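Tip Transfer Gallery

Olluvis Project, Hosoda Lab, Enport

The pictures on this page go with our report on moving pipette tips between boxes with a robot arm. The report covers the training method and the full results. This page is a shorter look at the task for people who would like to see what the arm is asked to do before they read the tables.

The task is easy to state. Two tip boxes are on a table with their lids open. The arm takes one tip from one box, carries it across, and sets it into an open hole in the other. We picked it because a tip is light, clear and narrow, and because a miss of a couple of millimeters is enough to fail. It is also a job that lab staff do by hand when a box has been partly used.

We recorded 1,727 demonstrations by teleoperation. After removing the ones with dropped tips or long pauses, 925 were left for training. Testing was done separately, with 200 trials for each version of the policy.

1. Starting positions

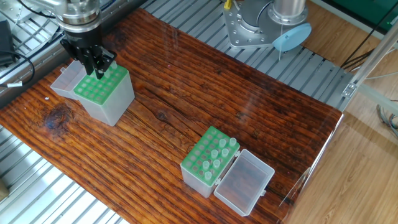

Box positions were changed between demonstrations, and so was the angle of each box on the table. Early on we kept both boxes square to the table edge, and the policy trained on that data did poorly as soon as a box was turned. Adding turned boxes fixed most of this. Lid direction was varied too, and it mattered more than we had planned for. An open lid takes up space that the fingers may need, and in the first round of tests the arm brushed a lid more often than it missed a tip.

The number of tips in each rack was left to vary. A full rack gives the fingers very little room between neighbors. A nearly empty one gives the policy fewer choices, and it tended to go to the right tip sooner.

2. Surface and lighting

The table has a glossy finish over dark wood grain. We thought about covering it with a plain mat and decided against it — the reflections are a fair test for a method that works from camera input alone. Clear plastic over a shiny surface is hard for depth sensors, so the policy uses color pictures and the joint readings of the arm, with no depth at all.

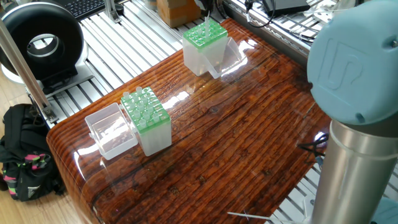 For comparison we ran the same policy at our second site in Brindelport, on a matte gray bench. Pick success went up slightly there. Placement hardly changed, which suggests that glare is mainly a problem when the arm is looking for the tip and less of one when it is lining up over a hole. The Brindelport trials used no new training data.

Training on the full set took 500 epochs. Stopping earlier gave a policy that reached the rack reliably but closed its fingers too high on the tip, and the tip then swung during the carry.

3. Lining up the tip

Most of the remaining failures happen in the last part of the motion, with the point of the tip close to the rack. If the tip leans in the fingers, the point can be off even when the gripper is in the right place. We tried two fixes. The first was a slower approach over the final stretch, which helped a little. The second was a short correction step in which the policy looks at the point of the tip and shifts the wrist before going down. That one helped more, and it is the version used for the results in the report.
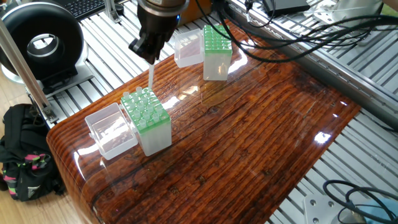

A reader of the draft asked whether the correction step would still work with shorter tips, where less of the plastic shows below the fingers. We have not tested that. All of the demonstrations used one tip size, and a second size is next on the list for the Olluvis data.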